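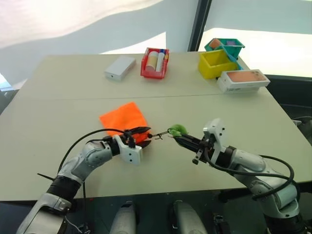 Left arm on the orange cloth, right arm on the green piece.

Can machines do small chores yet? (workshop and home)

houshang_p
Dear all,
I have read many threads in this forum about whether robots can help in the house, and most of them finish in a quarrel about vacuum cleaners. I would like to ask about the table instead. I mean the ordinary work: putting small things in bags, putting bags in boxes, clearing up afterwards. At Mollatness we pack 100 small orders on a busy day and it is all done by hand.
My opinion is that two arms with simple two-finger grippers are now near to being useful for this. Not quick, but useful. I would be glad to hear from people who have tried it and not only from people who have watched the films.
Houshang Parsa

gluepot
Near to useful is where they have been as long as I've been reading this forum. Anything hard and square, fine. Give it cloth and you can go and make tea.

Rolto_fan
@gluepot that was fair once but you should look again. Cloth is a lot better than it was. What they still can't manage is finding the opening of a bag when the bag has fallen shut. My sister in law can't either, to be fair to them.

houshang_p
Thank you both. I agree with Rolto_fan that the opening is the difficult part. A drawstring bag is a good test, in my view, as there are three separate problems in it. The fabric folds where it likes. The cord is thin and goes behind everything. And the stopper must be pressed and moved at the same time, which a person does with thumb and finger without thinking.

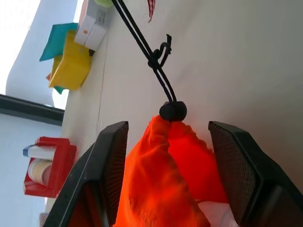

Orange bag between the fingers, just below the cord stopper.

As to the grip, I find the mesh pattern on the inside of the fingers interesting. For our bags I would want some texture like this, because smooth plastic lets the fabric slide.

gluepot
All right, it has hold of a bag. A clothes peg can hold a bag. Show me it loosening the stopper, putting something in and closing it again, 5 times running, with no one standing near the stop button. Then I will say sorry.

ardalan.y
I did a trial with arms of this general kind at Prerkidbridge, for kitting screws and fittings, so perhaps I can add something. We kept it for one job out of 3. Sorting into open bins went well enough to leave alone. Bagging needed a person beside it, and then you are paying for the person and the arms. Wiping down the bench we gave up in June.
Cables were a nuisance as well. Give them plenty of slack and tie them properly, or the wrist will find the one position where they catch.
Ardalan Yazdani

houshang_p
This is very helpful, Ardalan. May I ask how you placed the bins? Ours would stand along the back of the table, and I am afraid that the arms will knock the tall ones.

ardalan.y
Low ones in front, tall ones behind, and nothing you care about between the two arms. Screw the bins down if you can. We used Bitar trays, which have holes for it.

mrs_tansy
Different question from the home side. I have arthritis and I don't care if it takes ten minutes to open a drawstring. Slow is no problem to me, I am slow too. What I need is that it doesn't drop the thing or pinch me. Has anybody here let one work in the same room as a grandchild?

gluepot
No, and please don't.

Rolto_fan
Agree with gluepot for once. A fence or a closed door, at least with the ones I've used.

houshang_p
Mrs Tansy, I had thought only of speed, and your point about slow work is a good one. For our shop it matters differently, but I will write down the dropped items separately from the time.
I intend to start with sorting into bins, as Ardalan did, and to try the bags for 2 weeks after it. If there are results I will put them in this thread, also the bad ones.

gluepot
Especially the bad ones please.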